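### Cable drawer: sorting and coiling

The Penrose office has now reached the cable drawer, which was left until after the shelving. Jordan Lockwood has put 50 reusable ties and a sheet of blank labels in the top tray of the stationery cupboard. Please use these and not rubber bands, which perish and leave a residue on the outer jacket.

Work on a table, with one cable in hand at a time. Find a plug first and follow the cable back from it. Pulling on a loop from the middle of a pile tightens whatever is crossed over it. Where two cables have twisted together, hold one still and unwind the other from its free end — the twist will normally come out without force.
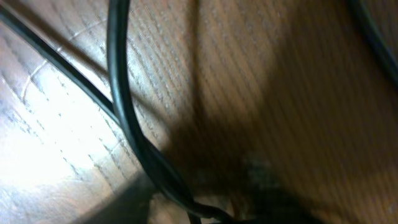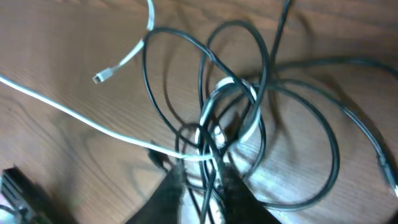
Once a cable is free, lay it out straight and let any kinks relax before coiling. Coils should be a hand's width across for thin charging leads and wider for mains leads. Use the over-under method for anything longer than your arm. Fasten the tie at one point only, snug enough to hold but loose enough to slide.

Check both ends before labelling. Bent contacts, split jackets or a plug that moves on its cable all mean the lead goes in the electrical recycling box, untied. Labels go near the plug and should state the connector type at each end and the length. Do not write the name of the device, as most leads will fit several.

Kelly Staniforth is keeping the list of what goes back in the drawer. Leads for the old Stalitz monitors should be passed to her directly — 14 of those monitors are still in use upstairs and the spares need to stay together. Power supplies are a separate job and will be covered in February, when Torquil Ogilvie has the voltage tester back.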